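4. 결과

4.1 자료의 구성과 설거지 기록의 단위

이 절에서는 스테뮤브턴 단지와 이치카와 인근의 일반 주택에서 모은 설거지 일지를 바탕으로, 가정 내 설거지가 하루 중 언제, 어떤 순서로, 누구의 손을 거쳐 이루어지는지를 정리한다. 분석에 사용한 일지는 186가구가 작성한 것이며, 중복 기재와 시각이 빠진 항목을 제외한 유효 기록은 2,010건이다. 제외한 항목의 대부분은 한 번의 설거지를 가족 두 사람이 따로 적은 경우였다. 이 경우 먼저 적힌 쪽을 남기고 나중 것을 지웠으며, 두 기록의 내용이 어긋날 때에는 작성자에게 전화로 확인하였다.

일지는 솔렌리 기록지를 우리말과 일본어로 옮겨 사용하였다. 원래의 기록지는 조리와 뒷정리를 한 항목으로 묶어 적게 되어 있으나, 예비 조사에서 응답자들이 두 가지를 다른 일로 여긴다는 점이 드러나 본조사에서는 항목을 나누었다. 뒷정리는 다시 상 치우기, 애벌 헹굼, 세척, 헹굼, 물 빼기, 수납으로 나누어 적도록 하였다. 행주 삶기와 수세미 교체는 별도의 칸을 두었으나 기입률이 낮아 이 절에서는 다루지 않는다.

설거지 한 건을 무엇으로 볼 것인가는 생각보다 간단하지 않았다. 컵 하나를 물에 헹구어 엎어 두는 행위를 한 건으로 적은 가구가 있는가 하면, 저녁 내내 틈틈이 이어진 작업을 통째로 한 건으로 적은 가구도 있었다. 연구진은 응답자가 적은 단위를 그대로 존중하되, 수도를 잠그고 주방을 떠난 뒤 다른 활동이 기록되어 있으면 별개의 건으로 나누었다. 이 기준에 따라 나눈 건은 기록지 여백에 표시를 남겨 원자료와 대조할 수 있게 하였다.

4.2 하루 중의 분포

설거지는 저녁 식사 뒤에 몰려 있을 것이라는 통상의 예상과 크게 다르지 않았으나, 그 폭은 가구에 따라 상당히 넓었다. 저녁 식사 직후에 설거지를 마치는 가구와 잠자리에 들기 직전에 마치는 가구가 뚜렷이 나뉘었고, 그 사이의 시간대에는 기록이 드물었다. 면접에서 응답자들은 식사 직후에 일어서지 않으면 텔레비전 시청이나 아이의 목욕이 끝날 때까지 개수대로 돌아가지 않는다고 설명하였다.

아침의 설거지는 두 갈래였다. 하나는 아침 식사에서 나온 그릇을 씻는 것이고, 다른 하나는 전날 밤에 남겨 둔 그릇을 씻는 것이다. 기록지에는 둘을 구별하는 칸이 없었으므로 비고란의 기술을 근거로 구분하였다. 출근 시각이 이른 가구에서는 아침 그릇을 물에 담가 두고 나가는 일이 흔하였고, 이 그릇들은 저녁 설거지에 합쳐졌다. 따라서 이들 가구의 저녁 설거지 시간을 저녁 식사의 규모만으로 설명하려는 시도는 적절하지 않다.

낮 시간의 기록은 집에 머무는 사람이 있는지에 따라 달라졌다. 재택 근무자가 있는 가구에서는 짧은 설거지가 여러 번 나타났다. 이런 설거지의 대상은 컵과 접시, 젓가락 정도에 그쳤고 세제를 쓰지 않았다는 기입이 많았다. 오시마 렌지는 면접에서 낮에 쓰는 컵은 자기 것 하나로 정해 두었고 오후 네 시쯤 한 번 씻는다고 답하였는데, 일지에서도 같은 양상이 확인되었다.

계절에 따른 차이는 이번 자료로는 말하기 어렵다. 조사가 11월에 집중되었고, 온수를 쓰기 시작하는 시기와 겹쳤기 때문에 물의 온도와 관련된 응답이 특히 많이 나왔다. 몇몇 응답자는 여름이었다면 다르게 적었을 것이라고 비고란에 써 두었다.

4.3 개수대의 구획과 작업 순서

개수대가 한 칸인지 두 칸인지는 작업 순서에 영향을 주었다. 한 칸 개수대를 쓰는 가구에서는 애벌 헹굼과 세척이 그릇 하나하나마다 번갈아 일어나는 경우가 많았다. 씻은 그릇을 둘 자리가 개수대 바깥에 있어야 하므로 조리대의 여유가 작업 속도를 좌우하였다. 조리대가 좁은 집에서는 설거지 중간에 물기를 닦아 찬장에 넣는 일이 끼어들었고, 그만큼 한 건의 지속 시간이 길게 적혔다.

두 칸 개수대를 쓰는 가구에서는 한쪽을 더러운 그릇의 자리로, 다른 쪽을 헹군 그릇의 자리로 정해 두는 경향이 보였다. 어느 쪽을 어느 용도로 쓰는지는 가구마다 달랐으며, 주로 쓰는 손, 수도꼭지의 회전 범위, 식탁에서 개수대로 걸어오는 방향이 이유로 언급되었다. 물 빠짐을 위한 받침은 조리대 위에 두는 방식과 개수대 칸 안에 두는 방식이 모두 있었다. 후자의 배치는 그림 3과 같다.

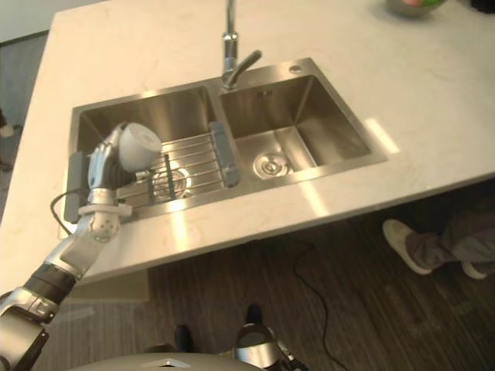
그림 3. 왼쪽 칸 안에 철선 건조대를 둔 두 칸 개수대

칸 안에 받침을 두면 그릇에서 떨어진 물이 곧바로 배수구로 흘러 조리대를 닦는 일이 줄어든다. 그 대신 칸 하나를 온전히 쓸 수 없게 된다. 큰 냄비나 프라이팬을 씻을 때마다 받침을 들어내야 한다는 불편이 면접에서 되풀이하여 나왔으며, 들어낸 받침을 둘 곳이 없어 결국 바닥의 신문지 위에 내려놓는다는 응답도 있었다. 받침을 들어낸 횟수는 일지에 적게 하지 않았으므로 이 불편이 얼마나 자주 생기는지는 알 수 없다.

씻는 순서에 대해서는 대다수의 응답자가 나름의 규칙을 말하였다. 유리컵을 먼저, 기름기 없는 그릇을 다음에, 프라이팬을 마지막에 씻는다는 순서가 가장 흔하였다. 다만 규칙을 말하는 것과 규칙대로 하는 것은 따로 보아야 한다. 일지의 순서 칸과 면접의 진술을 맞추어 보면, 손님이 왔거나 귀가가 늦은 날에는 말한 순서가 지켜지지 않은 예가 적지 않았다. 응답자들은 이를 예외로 여겼고, 규칙 자체가 바뀌었다고 보지는 않았다.

순서의 유래를 묻는 문항에서는 어머니나 시어머니에게 배웠다는 답과 혼자 살면서 익혔다는 답이 많았다. 학교의 가정 수업을 든 응답자도 있었으나 수업에서 배운 내용을 구체적으로 떠올리지는 못하였다. 아오키 가즈히로는 젊어서 일한 식당의 순서를 지금도 따르고 있으며, 그 때문에 아내가 씻은 그릇을 다시 정렬한다고 하였다. 같은 가구의 다른 일지에는 이 재정렬이 설거지로 적혀 있지 않았다.

4.4 물을 트는 시간

수도를 틀어 둔 시간은 하위 표본에서만 측정하였다. 카틱스 유량 기록기를 주방 수도에 달고, 일지의 시각과 기록기의 시각을 맞추어 한 건마다 물이 흐른 구간을 뽑았다. 이렇게 짝지어진 설거지는 203건이다. 짝지을 수 없었던 건은 주로 일지의 시각이 반올림되어 앞뒤의 물 사용과 구별되지 않은 경우였다.

물을 받아 놓고 씻는 방식과 흐르는 물에 씻는 방식은 한 가구 안에서도 섞여 나타났다. 그릇이 많은 날에는 대야나 큰 볼에 물을 받고, 적은 날에는 틀어 놓고 씻는 식이다. 면접에서 스스로를 받아 씻는 편이라고 답한 사람도 기록기로 보면 흐르는 물에 씻은 건이 섞여 있었다. 이 어긋남을 응답의 부정확함으로만 처리하기는 어렵다. 응답자들은 대개 저녁 설거지를 떠올리며 답하였고, 낮에 컵 하나를 헹구는 일은 자신의 설거지 방식에 포함하지 않았다.

물이 흐르는 구간은 세척보다 헹굼에서 길었다. 세척 중에는 수도를 잠그는 사람도 헹굼에 들어가면 마지막 그릇까지 잠그지 않는 경우가 대부분이었다. 손에 거품이 묻어 손잡이를 만지기 싫다는 답과, 온수가 다시 나올 때까지 기다리기 싫다는 답이 많았다. 후자는 보일러에서 주방까지의 배관이 긴 집에서 두드러졌다. 스테뮤브턴 단지의 경우 동에 따라 배관 길이가 다르므로 이를 통제한 비교가 가능할 것으로 보이나, 표본이 작아 이번에는 시도하지 않았다.

애벌 헹굼의 필요에 대한 생각은 나뉘었다. 밥그릇처럼 전분이 마르는 그릇은 먼저 불려야 한다는 점에는 이견이 거의 없었다. 반면 기름이 묻은 접시는 종이로 닦아 낸다는 응답과 뜨거운 물로 먼저 씻어 낸다는 응답이 맞섰다. 종이를 쓰는 사람은 배수관이 막히는 것을 걱정하였고, 뜨거운 물을 쓰는 사람은 쓰레기가 느는 것을 꺼렸다. 양쪽 모두 상대의 방식을 해 본 적이 있다고 답한 경우가 많았다.

4.5 끝났다고 여기는 시점

심층 면접은 10가구에서 진행하였다. 면접의 후반부에서는 설거지가 언제 끝나는지를 물었다. 이 문항은 원래 지속 시간의 정의를 점검하려고 넣은 것이었으나, 응답이 예상보다 다양하여 따로 정리한다.

가장 이른 시점을 든 응답자는 마지막 그릇을 헹구어 올려놓으면 끝이라고 하였다. 이들에게 그릇이 마르기를 기다리고 찬장에 넣는 일은 다음 식사 준비의 일부이다. 실제로 이들 가구에서는 마른 그릇이 찬장을 거치지 않고 받침에서 바로 식탁으로 나가는 일이 잦았다. 가장 늦은 시점을 든 응답자는 개수대 안쪽의 물기를 닦고 음식물 거름망을 비운 때를 끝으로 보았다. 거름망을 비우는 일은 쓰레기를 내놓는 날과 묶여 있어, 그날이 아니면 끝이 다음 날로 미루어지기도 하였다.

두 시점 사이에 있는 응답자들은 판단의 기준으로 남아 있는 물건을 들었다. 씻을 것이 남지 않아야 한다는 기준은 분명해 보이지만, 다음 날 다시 쓸 컵이나 물에 불려 두는 솥을 남은 것으로 칠지는 사람마다 달랐다. 함께 사는 사람끼리 이 기준이 다르면 한쪽은 끝냈다고 여기고 다른 쪽은 남겨 두었다고 여기게 된다.
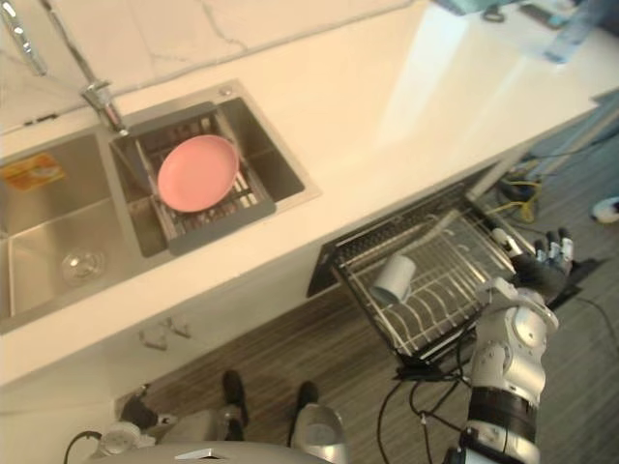

다케다 지에는 그릇 한두 개가 남은 것을 두고 남편과 여러 번 다투었으며, 지금은 자기 전에 주방을 마지막으로 나가는 사람이 남은 것을 씻기로 정했다고 하였다. 그렇게 정하고 나니 이번에는 서로 마지막으로 나가지 않으려고 일찍 거실로 가 버린다는 말도 덧붙였다. 다케다는 남편의 설거지를 꼼꼼하다고 평가하면서도, 남편이 끝이라고 말하는 때와 자신이 끝이라고 느끼는 때 사이에 늘 조금의 일이 남는다고 하였다.

이러한 진술은 기록의 누락과도 관계가 있다. 한 사람이 끝낸 뒤 다른 사람이 이어서 하는 잔일은 일지에 거의 적히지 않았다. 면접에서 전날 저녁의 일을 차례로 되짚게 하자, 이어서 한 사람이 비로소 그 일을 떠올리는 경우가 있었다. 컵 하나를 씻고 조리대를 훔치는 정도의 일은 스스로도 설거지로 부르지 않았기 때문에 적을 칸을 찾지 못한 것으로 보인다. 가사 분담을 시간으로 측정하는 연구에서는 이 부분이 체계적으로 빠질 수 있다.

기노시타 시게루의 경우는 반대 방향의 사례이다. 그는 혼자 살며, 저녁에 쓴 그릇을 다음 날 아침에 씻는 것을 원칙으로 한다. 일지에는 매일 아침 한 건씩이 빠짐없이 적혀 있다. 나누어 맡을 사람이 없으므로 끝의 기준을 두고 다툴 일도 없으나, 딸이 다녀가는 날에는 저녁에 씻는다고 하였다. 딸이 남은 그릇을 보면 대신 씻으려 하기 때문이라고 한다. 해당 날짜의 일지에도 저녁 기록이 있다.

4.6 분담의 형태

두 사람 이상이 사는 가구에서 분담은 대체로 세 가지 형태로 나타났다. 날을 정해 번갈아 맡는 형태, 조리하지 않은 사람이 맡는 형태, 단계를 나누어 한 사람이 씻고 다른 사람이 닦아 넣는 형태이다. 한 가구가 두 형태를 함께 쓰는 경우도 있어 가구를 어느 하나로 분류하지는 않고 건별로 부호화하였다. 부호화는 나카지마 하루나가 맡았고, 판단이 어려운 건은 연구진 회의에서 정하였다.

조리하지 않은 사람이 맡는다는 원칙은 가장 자주 언급되었지만, 조리하는 사람이 중간에 씻는 그릇 때문에 실제의 몫은 원칙만큼 뚜렷하게 나뉘지 않았다. 조리 도중에 도마와 볼을 씻어 두는 사람은 식후의 설거지를 크게 줄여 준다. 그러나 이 일은 조리에 포함되어 기록되는 경우가 많았다. 조리와 뒷정리의 칸을 나눈 것이 이 점에서는 충분하지 못하였다.

아이가 있는 가구에서는 초등학생 자녀가 자기 밥그릇을 개수대까지 가져오는 것을 분담으로 적은 예가 있었다. 중학생 이상의 자녀는 세척까지 맡는 경우와 전혀 맡지 않는 경우로 갈렸으며, 시험 기간에는 면제된다는 설명이 많았다. 부모가 늦게 귀가하는 집에서는 자녀가 씻은 그릇을 부모가 다시 헹구었다는 기입이 있었고, 자녀에게는 이를 알리지 않았다고 적혀 있었다.

단계를 나누는 형태는 고령 부부 가구에서 상대적으로 자주 나타났다. 면접에서는 오래 서 있기 어려워 한 사람이 의자에 앉아 닦는다는 설명이 있었다. 이 형태에서는 두 사람의 작업 시간이 겹치므로, 시간을 더한 값과 주방이 사용된 시간이 달라진다. 이 절에 제시한 지속 시간은 모두 주방이 사용된 시간을 기준으로 한 것이며, 개인별 시간은 5절에서 다시 다룬다.

4.7 자료의 제약

일지는 응답자가 스스로 적은 것이므로 적는 행위가 습관에 영향을 주었을 가능성이 있다. 몇몇 응답자는 일지를 쓰는 동안 평소보다 빨리 설거지를 하게 되었다고 말하였다. 조사 초반과 후반의 기록을 나누어 보았을 때 초반의 저녁 기록이 식사 직후로 더 모여 있었으나, 같은 시기에 참여 가구의 구성이 달라져 이를 일지의 효과로 단정할 수는 없다.

식기세척기를 주로 쓰는 가구는 모집 단계에서 제외하였다. 다만 냄비와 칼은 손으로 씻는다는 이유로 참여를 희망한 가구가 있어, 이들은 예비 명단에만 두고 분석에는 넣지 않았다. 손 설거지와 기계 설거지를 함께 쓰는 가구에서는 끝의 시점에 기계를 비우는 일이 더해지므로 4.5의 구분을 그대로 적용할 수 없다.

번역의 문제도 남아 있다. 한국어의 설거지와 일본어의 뒷정리에 해당하는 표현은 포함하는 범위가 조금 다르며, 상을 닦는 일을 어디에 넣는지에서 차이가 났다. 두 언어의 기록지를 모두 작성한 가구는 한국어 쪽에 상 닦기를 더 자주 적었다. 본문의 집계에서는 상 닦기를 언어와 관계없이 상 치우기에 넣었다.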